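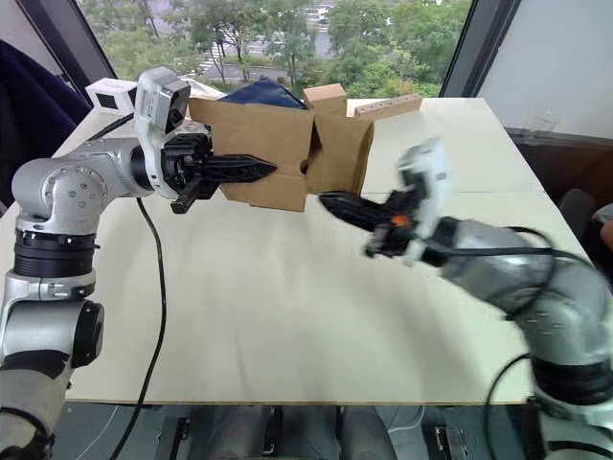
Open box, navy fabric on top.

About Frota

March | By Kinga Boros

Print this page | E-mail this page

Hi! I'm Kinga, and I run Frota, a mending and alterations shop on the second floor of an old shoe store building in Sarnden. If you found us because the lining fell out of your good coat, welcome, you're in the right place, and you can skip straight to the part about sending things in. If you have a few minutes, get a cup of coffee and I'll tell you how we got here (it's a bit of a ramble, I've been told to shorten this page at least twice and it keeps getting longer).

How it started

I learned to sew from my grandmother, who took in hems and zippers at her kitchen table and kept the pins in a mustard jar lid. She had opinions about everything. Polyester thread was all right for work pants but never for wool. A button needed a shank or it would pull. You always, always washed a thing before you cut it. I still hear her when I'm about to skip a step, and I mostly listen.

For years I did something completely different. I worked in the billing office at Pramix, which made brackets and shelf parts, and I fixed coworkers' clothes on my lunch break because someone had once seen me sew up a pocket at my desk. Word got around. By my last winter there I had a rack behind my chair, and my boss, who was a very patient man, asked if I'd noticed that the rack was bigger than my filing cabinet. I had noticed! I gave notice that spring and signed the lease on our current place, all 900 square feet of it, with two machines and a steam iron that leaked.

The first few months were slow. I hemmed a lot of jeans. I hemmed choir robes. I put new elastic in what felt like every pair of pajama pants in town. Then a woman brought in her father's fishing sweater with moth holes all down one sleeve and asked if anything could be done, and I said yes before I'd really thought about it. That sweater took me most of two weeks. I undercharged her terribly and I'd do it again, because when I was finished I knew what kind of shop I wanted to have.

Who we are now

Máté Kovács joined me in our second year. He's our knitwear person, and he came to it from upholstery, so he has enormous patience and very strong hands. He does the Swiss darning, the sweater cuffs, the elbows, and anything with cables. I do tailoring, linings, coats, zippers and most of the dresses. We share the denim, and we argue about it. (He likes a visible patch. I like you to have to hunt for mine. You get to pick, so tell us on the form.)

We've also got a small group of part-time stitchers who come in when the rack gets full, usually in the fall when everybody pulls out their winter coats and finds out what happened to them over the summer. If you call in October and it takes us a while to pick up the phone, that's why, and please do leave a message!

Last year we mended 2,413 things. I know the number because Máté keeps a ledger, an actual paper one with a green cover, and he adds it up between Christmas and New Year's with a calculator and a plate of cookies. The biggest job in there was a set of theater curtains and the smallest was a doll's mitten.

What we do

Pretty much anything made of cloth or yarn, so long as it can get up our stairs. Moth holes, torn pockets, worn collars, broken zippers, split seams, frayed cuffs, hems up and hems down. We take in waists and let them out again. We reline coats and jackets, and we keep a shelf of lining fabric you're welcome to come and dig through. We'll move buttons, match buttons, and in a pinch find you a whole new set of buttons out of the tins.

We do wedding clothes, but please come early. Two months is comfortable, one month is tight, and the week before makes me break out in hives.

What we don't do: leather and fur (we don't have the machines for it), anything waterproof with taped seams, and dry cleaning. There's a cleaner downstairs and two doors along who is very good, and she'll usually bring things up to us herself if you ask nicely.

What I believe about clothes, since this is supposed to be that kind of page

I don't think you have to keep everything forever. I've told people to let a thing go, more than once, when the fabric was so thin that my stitches would only have torn it worse. But I do think most of what gets thrown out has years left in it, and that a lot of people would have it fixed if they knew where to take it and weren't embarrassed. Please don't be embarrassed. We've seen it. We have seen the crotch of every kind of pants there is, and we have sewn up a seat that split at a job interview (he got the job!).

I also think mending should cost what it costs. We charge by time, we give you the price before we start, and if it takes us longer than we figured, that's our problem. If a repair is going to cost more than you'd want to spend, we'll say so and give it back to you with no charge for looking. Some people are surprised by how much a hand-darned elbow costs and some are surprised by how little, and I've given up guessing which it'll be.

Sending things in

You don't have to live in Sarnden. We started taking mail-in jobs when one of our regulars moved 1,000 miles away and refused to find somebody new, and now it's close to half of what we do. It's easy:

Wash it first, or have it cleaned. I really can't work on it otherwise, and with wool it matters double, as moth eggs travel.

Mark the trouble spots with a safety pin or a bit of bright thread. Small holes have a way of hiding from us. Masking tape is fine on denim but please keep it off knits.

Put a note in the box with your name, a phone number, and what you'd like done. Handwritten is lovely. If you've got the missing button, tape it to the note.

Any sturdy box will do. Old shoe boxes, grocery boxes, whatever you've got in the garage. We send your things home in the same box if it's still in decent shape, so pick one you don't mind seeing again.

We'll call or e-mail with a price, and nothing gets cut or stitched until you've said yes. Most repairs go back out within three weeks. Darning takes longer.

Classes

Once a month in the evening, starting at 6:30, we push the cutting table against the wall and teach. The beginner class is called First Aid and it covers buttons, hems and a plain darn, and you don't need to know a thing before you come. Máté teaches a knit repair class he named Istero, after the village where his aunt has her sheep, and I've stopped trying to get him to call it something people can find in the listings. It's wonderful, though. He brings a basket of truly wrecked sweaters and everybody gets to pick one.

Classes fill up, so do call ahead. Bring your own scissors if you've got a pair you like, and bring something to fix. Tea's on us. Teenagers are welcome at both, and younger kids can come to First Aid with a grown-up.

Finding us

We're at 128 Mill Street, up the stairs, over what used to be the shoe store. The bell sticks, so give it a good hard push. There's parking behind the building, though the entrance to the lot is easy to miss when the hedge gets going. If stairs are trouble for you, phone from the sidewalk and one of us will come down and do your fitting or pick up your things in the front hall, where there's a chair and a decent mirror.

We open at nine and close at five, with a lunch break somewhere in the middle that depends on who's got a mouthful of pins. Walk-ins are fine for drop-offs. Fittings need an appointment, mostly so that I've got the room to myself to pin you properly and you aren't standing on a stool in half a dress while the mail comes in.

Come by, write, or send us that sweater!

Kinga

Related pages
Prices and how we figure them
Mail-in form (print and tuck in your box)
Class schedule
Moths: what to do first
Visible or invisible? Máté and Kinga disagree about patches
How to sew on a coat button so it stays put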